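**Subject:** Re: [manip-data] Relabeling the small-object episodes

Hello all,

thank you for the comments, and excuse my slow answer. I quote the part I reply to:

> In your note from July you report that the grasp start label moved when a second person did the labeling. Did you check if this comes from the people or from the objects? With 663 episodes you should be able to separate these two. I would also like to know what you did with the cluttered containers, where I never agree even with myself.
>
> Ulloa list, message 119

Yes, we checked. We took 600 episodes for training and kept the other 63 only for comparing labels. In the kept part, two people marked the first frame where the fingers commit to one object. For single objects on a table they agree well. For containers with several small things inside they do not, and the difference goes in both directions, so I don't think one person is simply slower.

Our change in Grokasero is small. Before, the label was one frame. Now it is an interval: it opens when the gap between the pads points into the container, and it closes at first contact with the target. The policy loss is weighted down inside the interval. We did not change the network or the camera settings.

With this, the false early closing on containers became less frequent. I don't want to give a percentage yet, because only 69 of our test runs are with containers and the result depends on which rooms we leave out. The single objects stay the same as before, which was my main worry.

A typical case from the container group: 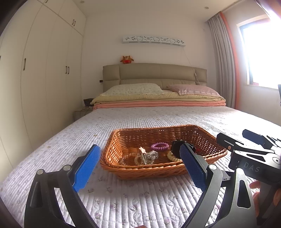
*Gripper approach to a wicker basket on a bed. Hair tie, star-shaped clip, bracelets and a black smartwatch are close together; the right pad already overlaps the front rim.*

The rim is the open question for me. If a pad touches the basket before it touches any object, should the interval close? At the moment we say no, but the Wondow labels say yes, and mixing both sets made our results worse. I would be glad to hear how others decide this.

The labeling guide is in the Teltside folder, file version from Jan 17, 2023. Please tell me if the link does not open.

Best regards,
Lăcrămioara Avram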